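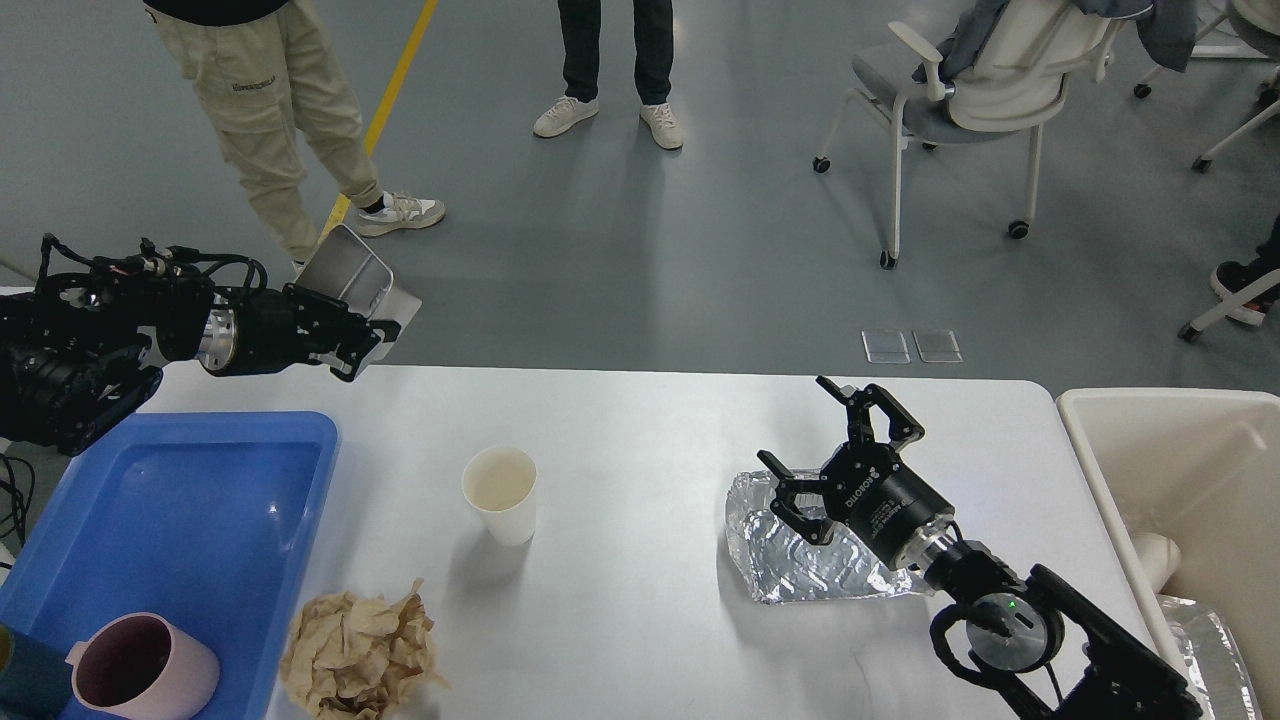 Seit Montag gilt in unserem Büro in Uvach die neue Regel: kein Einweggeschirr mehr. Beschlossen im Team, Gegenstimmen gab es 3.

Wer keine eigene Tasse hat, bekommt eine gestellt. Wir haben 50 Stück gebraucht gekauft, Farben gemischt.

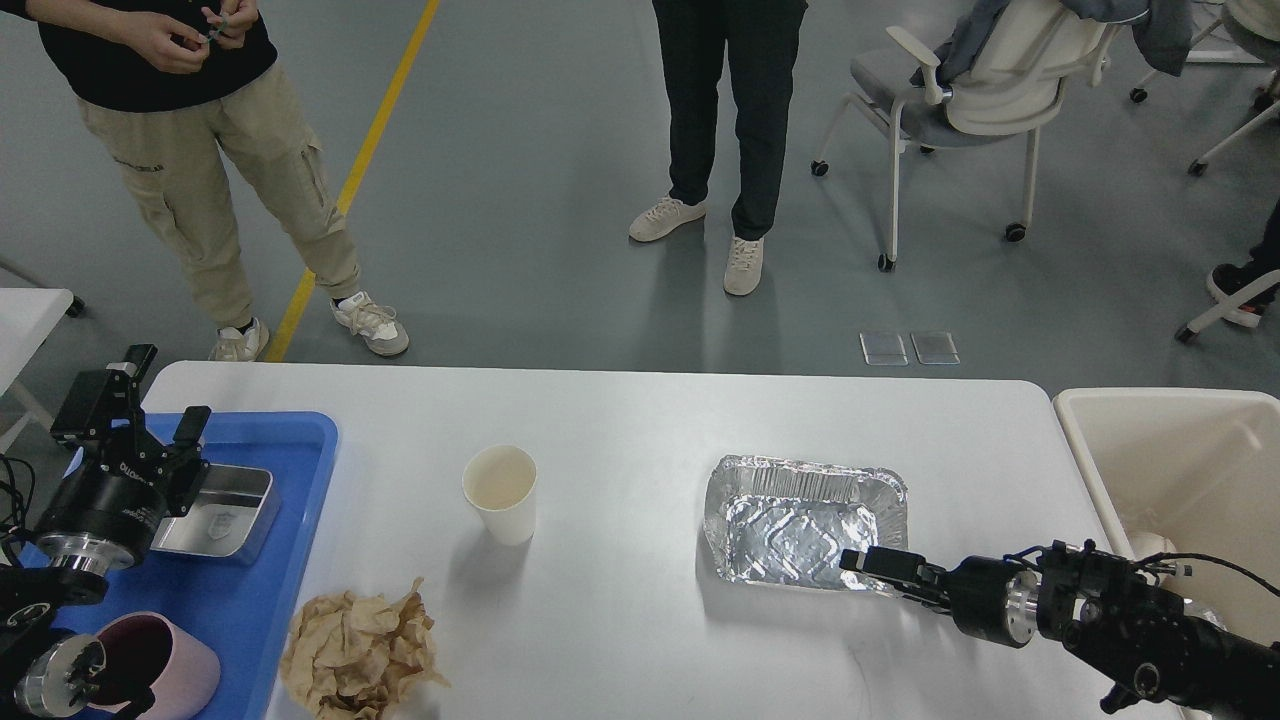

Gespült wird zweimal am Tag, um 10 Uhr und nach dem Mittag. Den Plan schreibt Alcides Carhuamaca, er hängt am Kühlschrank.

Frage von Wilson Huanca: Was ist mit Besuch? Gleiche Regel, Gäste kriegen auch eine Tasse.

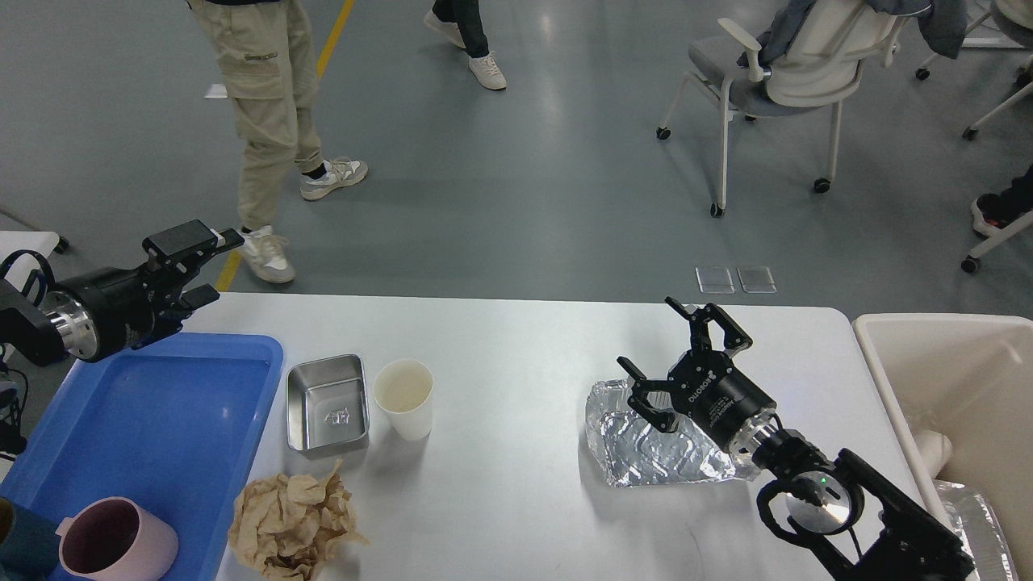 Der Kaffee kommt weiter von Inga, die Bohnen bleiben dieselben. Hafermilch bitte selbst mitbringen.

Im November schauen wir, ob der Müll weniger geworden ist. Zahlen dann wieder in diesem Thread.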